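Teleoperators wanted (part time, remote OK) – simulated kitchen and dining tasks

Mendik – robot learning team
Posted by Duván Grajales

Short version: we need people to drive a robot arm in simulation. You pick things up, put them down, put them somewhere else, over and over, and we record it. The recordings train a policy. Paid hourly. No degree needed, no robotics background needed. Steady hands and patience, yes.

Longer version, typed between two meetings, so bear with me.

What the job is

You log in from home or come to our office in Lolovport. You get a simulated room with a table, an arm and a pile of everyday stuff. A line of text tells you the task. "Move the cup next to the pepper." "Put the potato at the far end of the table." That kind of thing. You do it with the controller, hit save, the room resets with the objects shuffled, go again.

One attempt = one demo. Most demos take under a minute once you have the hang of it. First day they take forever, everybody's do, we don't count first day numbers for anything.

A shift is four hours with breaks whenever you want them. Target is 30 saved demos an hour for the easy tasks. Hard tasks have no target. Please don't rush the hard ones, we had a batch last spring where every single grasp came in too fast and the policy learned to punch things over.

What we mean by a good demo

– Smooth approach. Slow down before contact.
– Close the fingers, wait a beat, then lift. Don't lift while closing.
– Pick a sensible spot to hold. For tall objects we usually want a grasp from the top, straight down, with the wrist not fighting you.
– If you miss, recover and keep going. Recoveries are useful! Don't throw them out. Just tag them.
– If you drop it on the floor, discard and reset.
– No showing off. Seriously. One of our pilot operators got very good at sliding objects around with the side of the gripper and we had to bin most of it.

The arm is a Franka. The room changes from task to task, so don't get used to where the furniture is.
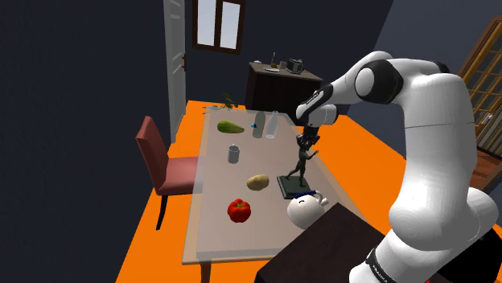
Odd shapes are where we're short on data right now. Statuettes, teapots, anything with arms or handles sticking out. Plain blocks we have plenty of. Vegetables we're ok on, though the round ones roll and people get annoyed and quit the task early, so if you are the type who does not get annoyed please say so in your application.

Glass bottles are their own thing. There's a separate 20 minute training for those, paid.

Equipment

Working from home you need a computer with a decent graphics card (we'll send you a test file, if it runs OK you're fine) and a wired internet connection. Wifi adds lag and lag shows up in the data as little jerks. We mail you the controller and a foot pedal. You mail them back when you finish, box included please, we are always out of boxes.

In the office everything is set up already. There are six stations. Coffee is free and not good.

Training

Two paid sessions with Concetta Fontana, who runs operator training and has watched more demos than anyone should have to. First session is controls, free play, no recording. Second session is real tasks with her looking over your shoulder, on screen if you're remote. After that you do a check set of 32 demos and she goes through them with you. Most people pass. If you don't, you get notes and a second try, also paid.

Please listen to her about posture. Wrist pain is the main reason people leave.

Hours and pay

Between 8 and 30 hours a week, you choose, but tell us by the end of the week before. Shifts can be mornings or evenings. Nothing overnight – the servers do their backups then.

Rate is the same for remote and office. It's in the full terms we send after you apply, I'm not allowed to put it in the post. It goes up after your first month.

The project is called Tevance and recording starts in June. Runs through the fall at least. Might be extended, can't promise.

Who we're looking for

Over 18, allowed to work in the US, comfortable reading short written instructions in English. Gamers do well. So do people who sew, or do dental work, or have driven a forklift. Left handed people very welcome, our data is badly lopsided. If you've done teleop before, on a real arm or in simulation, tell us which controller you used.

You don't have to be able to code. If you can, there's some seperate work on labeling scripts, mention it.

Privacy stuff

We record controller input, robot motion and the simulated cameras. We do not record your face, your voice or your screen outside the program. Demos get an operator number, no name. The dataset may be published later, again without names.

How to apply

Send us an email through the contact form, subject line "Tevance operator". Include:

– your time zone and the hours you could work
– home or office
– your graphics card if home
– two or three sentences about something fiddly you've done with your hands and how long you stuck with it

No resume needed. No cover letter. Last round we got 172 applications and I read all of them, which is why replies were slow, sorry about that. Should be roughly two weeks this time. If you applied last round and want to be considered again just say so in one line, we kept your details.

Short listed people get a 15 minute call and a link to the practice room, so you can try the controls before you commit to anything.

Questions – use the same form, put "question" in the subject so it dosen't land in the applications pile.

Duván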